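Astex Launches Quieter Kettle After Listening to 839 People Complain About the Old One

VAUGHAN, October - Astex, the small-appliance maker best known for a kettle that could be heard from the driveway, has released a new kettle. It is called the Grorner, it goes on sale this month, and it is quiet.

The company would like to acknowledge at the outset that its previous model, the Gerker, was not. The Gerker sold steadily for years on the strength of its price and its handle, both of which customers liked. What they liked less was the noise it made between the first minute and the boil, which has been compared in letters to the company to a bus pulling away, a bus arriving, and a neighbour's leaf blower. One customer wrote to say her dog had moved downstairs.

Last winter Astex invited Gerker owners to tell it what was wrong with the product. It received 839 replies. A small number concerned the colour. The rest were about the noise, although several respondents also took the opportunity to raise a toaster the company stopped making some time ago, and those letters have been passed along to the people who remember the toaster.

"We had always described the Gerker as having a reassuring sound," the company said in a statement. "Having read the mail, we have stopped describing it that way."

The Grorner took 19 months to develop. Much of that was spent on the base of the kettle, where the racket begins. Small bubbles form on the hot metal, rise into cooler water and collapse, and a thin, flat base passes the whole performance along to the kitchen counter. The new kettle has a thicker base with a brushed inner surface, a double wall and a softer foot. The lid has also been redesigned so that it no longer rattles, a feature that was never in the manual but which many owners assumed was deliberate.

The click at the end has been kept. Astex tested a version that switched off in silence, and found that people wandered away and came back to lukewarm water, then boiled it again, then wandered away again. The click is now lower in pitch and happens once. On the Gerker it sometimes happened twice.

Other changes are modest. The water window has moved to the side, so left-handed customers can finally read it. The cord is longer. The spout pours in a single stream at any angle a reasonable person is likely to attempt. The handle is the same handle, because there were no complaints about the handle and the company has learned to take its compliments where it finds them.

The Grorner comes in white, grey and a dark green that the design department calls Spruce and everyone else at Astex calls green. It holds enough for six ordinary mugs, or four of the sort people are given at Christmas. A two-year warranty is included.

To mark the launch, Astex is offering an exchange to owners of the older model. The first 200 customers to bring a working Gerker to the Vaughan factory store will receive a Grorner at half price. Kettles should be emptied before the trip. Owners who have grown fond of the noise are welcome to keep theirs, and the company will go on selling replacement filters and lids for as long as there is a demand for them. Returned kettles will be taken apart for their metal and will not be resold, in fairness to whoever might have bought them.

The store opens at 10 a.m. and will be serving tea throughout the launch. Visitors can hear both kettles boil side by side in the demonstration room, although the Gerker will be run only on the hour, at the request of the staff. Tea is free. Biscuits are also free until they run out, which at the last open house was 10:40.

About Astex

Astex designs and sells kettles, hand mixers and one model of electric fan from its offices in Vaughan. The fan is next. Customers with views on the fan are asked to put them in writing, and to keep them to a single page where possible.

Media inquiries, review samples and product photos: contact the Astex press desk in Vaughan during business hours. Please let the phone ring a few times, as the test kitchen is next door.
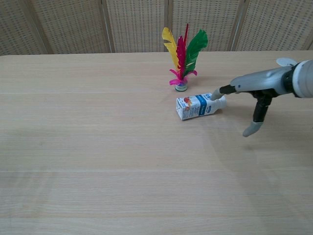
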